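弗莱夫代尔的共用实验台重新开放了，我去转了一圈 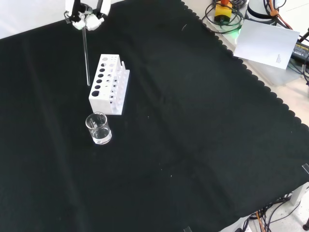

先说结论：想用台子的邻居和学生，现在就可以去登记了，一次能用3个小时，晚了真的排不上。我去的那天，登记本第一页已经写得满满当当，有人连名字都挤到格子外面去了（字还特别小，我凑近了才认出来）。

这个共用实验台是社区科学屋里的老项目，去年8月停掉的，原因说起来很普通：水槽漏水，地板泡坏了一块，修起来又要等人又要等料。那阵子我每次路过都往窗户里瞄一眼，里面总是堆着纸箱，看得我心里挺着急的。现在地板换好了，水槽也换了新的，屋里还有一点点胶水味儿，开着窗倒也能接受。

变化最大的是台面的布置。以前大家都在白台子上直接做，透明的玻璃棒往上面一放，转个身就找不着了，我自己就碰掉过一根，碎了一地，扫了半天。现在做溶液的这一块铺上了黑布，玻璃的东西搁上去一眼就能看见，烧杯壁上反的光都清清楚楚。负责科学屋的霍德利芙·范戴克（Godelieve Van Dijk）跟我说，这主意她想了很久，一直舍不得买布，后来是从旧窗帘里翻出来的。

“就是容易沾毛，”她说，“我每天都得拿滚筒粘一遍，粘完过一会儿又有了。”

我低头看了看，还真是！黑布嘛，家里有黑裤子的人都懂。

试管架是白色的，分高低两层，孔有大有小，粗一点细一点的管子都能找到地方放。我特别喜欢这种带台阶的架子，后排高，前排矮，拿东西的时候不用把手伸过一排试管去够。以前那个老木架只有一种孔，细管子放进去东倒西歪，得拿纸巾塞着，现在总算不用塞了。

烧杯也用小的，带尖嘴，杯身上印着白色的刻度。有个来登记的中学生问能不能换大的，范戴克说大的在柜子里，要用自己拿，不过她劝初学的人都从小的开始，水别倒太满，留一半的地方好搅拌。搅的时候玻璃棒尽量别老碰杯壁和杯底，叮叮当当的听着热闹，时间长了杯子容易花。这话我上学的时候老师也讲过，隔了这么多年又听一遍，还有点亲切。

修整的钱是怎么来的，估计不少人也关心。科学屋门口贴了一张清单，我抄了几笔：新水槽加安装一共393欧元，换地板的木料200欧元，玻璃器皿补了27件，都是街那头的普林代尔（Plindell）文具仪器店按进价给的。店主巴尔杜·克拉格（Baldur Kragh）年轻时在学校实验室里管过器材，听说这边要重开，自己跑来看了两趟，还顺手把柜门的合页拧紧了。我问他最想提醒大家什么，他想了想说：

“玻璃棒用完，先洗，再放。别放在台子边上。”

说完又补了一句，洗完要竖着晾，别拿袖子擦。我当时正好穿了件毛衣，赶紧把手背到后面去了。

第一批活动也定下来了，名字叫“塞普小课”（Sepp），内容都很基础：怎么看液面读刻度，怎么配糖水和盐水，怎么搅拌不溅出来。读刻度那一节我打算去听，因为我老是搞不清该看弯月面的上沿还是下沿（范戴克当场就告诉我了，水是看下沿，眼睛要和它平齐，我怕自己回家又忘）。小课不收钱，自己带个本子就行，长头发的请扎起来，围巾最好别戴。十二岁以下的孩子要有大人陪着。

另外说几件小事，去之前最好知道一下。入口改到侧面的小门了，正门那边还堆着拆下来的旧地板，要等拉走了才能开。自行车请停在院子里头，别靠在窗台下面。咖啡机还没修好，想喝热的得自己带。洗手液倒是有，放在水槽左手边，味道是柠檬的，我觉得稍微冲了点儿，范戴克说她很喜欢，那就先这样吧。

原来在伯内尔（Burnell）那边借台子的几位老朋友，登记信息要重新填一遍，旧卡不通用。表格在进门的小桌上，笔用绳子拴着，绳子有点短，左撇子写起来会比较别扭，我已经跟他们提了。

登记只能本人到场，电话不接受预约。我给自己填了一个下午的时段，打算带侄女一起去，她最近迷上了把各种颜色的水倒来倒去，家里的杯子都快不够用了。

（2021年2月4日，弗莱夫代尔）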